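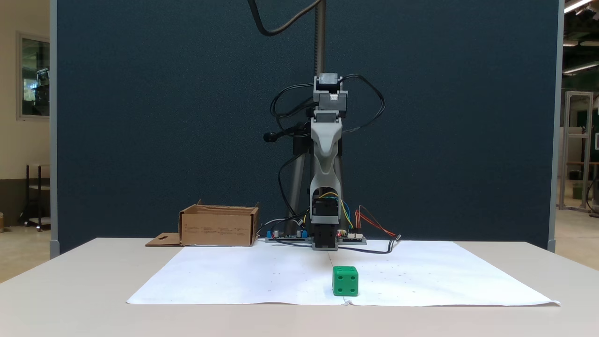

Loltley Work Table, fixed height

Order code: ZL-583
Maker: Zirenano
Page updated: March 2026

The Loltley is a fixed-height table for offices, classrooms and light bench work. The top is supplied in one piece and bolts to a steel underframe. All four legs have screw-in leveling feet. The feet are set by hand with the table standing in its final position and no load on the top.

Surface
The finish is matte and scuff-resistant. It accepts pencil, dry tape and low-tack film. Remove pencil with a damp cloth. Do not use solvent cleaners, scouring pads or wax polish.
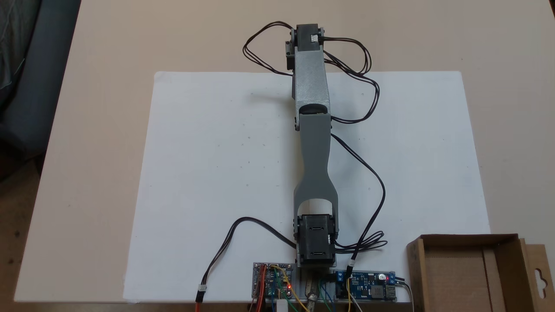
Clamps and monitor arms may be fitted along any edge, provided the jaw has a pad on both faces. Keep clamps clear of the corner joints. Drilling the top voids the warranty – order the version with a cable port if cables need to pass through.

Assembly
1. Lay the top face down on a clean blanket.
2. Fit the long rails with the bolts left finger-tight.
3. Fit the legs, then the short rails.
4. Tighten all bolts in diagonal order.
5. Turn the table over. Two people are needed for this step.
6. Set the feet with a spirit level.

Check the rail bolts again after 3 weeks of use. A hex key is supplied.

Use with screens
The Loltley can stand directly against Feltarlow floor screens. Desk-mounted screens from the same range need the Egilsson bracket, sold in pairs.
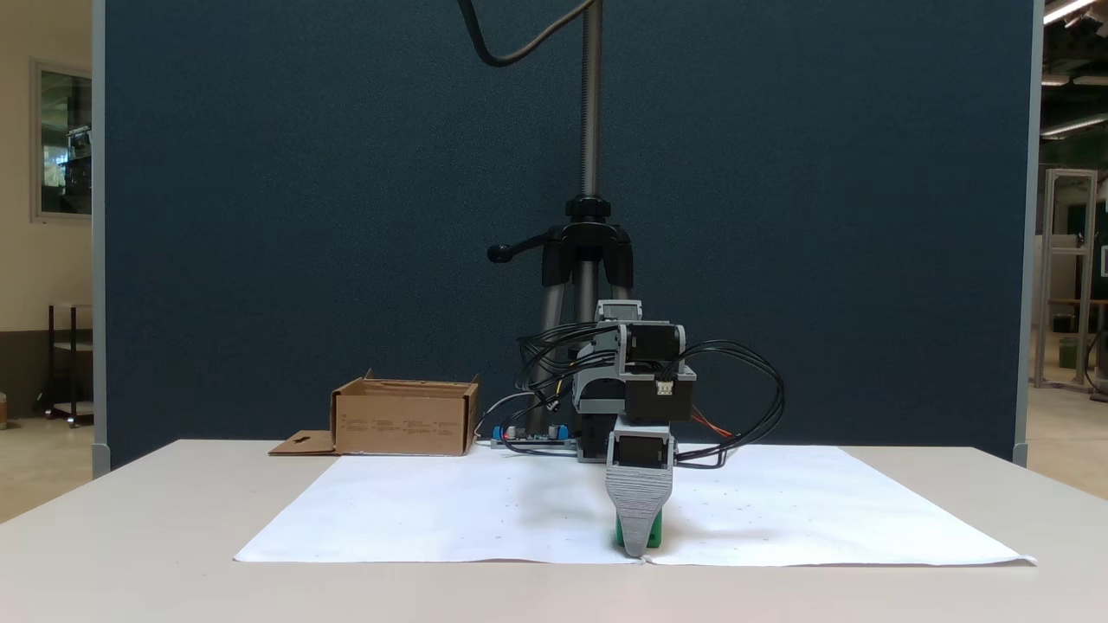
The bracket fits under the rear rail and leaves the full depth of the top free. It does not fit tables built before the rail was changed last May. The older rail has round holes; the current one has slots.

Delivery and returns
Tables ship flat in one carton. Unused tables may be returned within 90 days in the original packing. Stock at the main warehouse: 2,694. Cable-port versions are made to order and cannot be returned.

Reviews
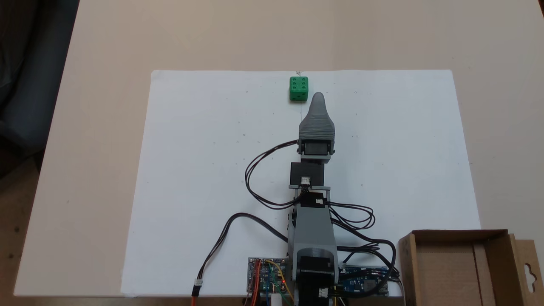
No wobble once the feet were set, but the instructions should say which way the short rails face. I put one in backward and had to undo the legs to fix it. The finish wipes clean and pencil came off with water.

Reply from Zirenano: The slots on the short rails face inward. The printed sheet is being corrected.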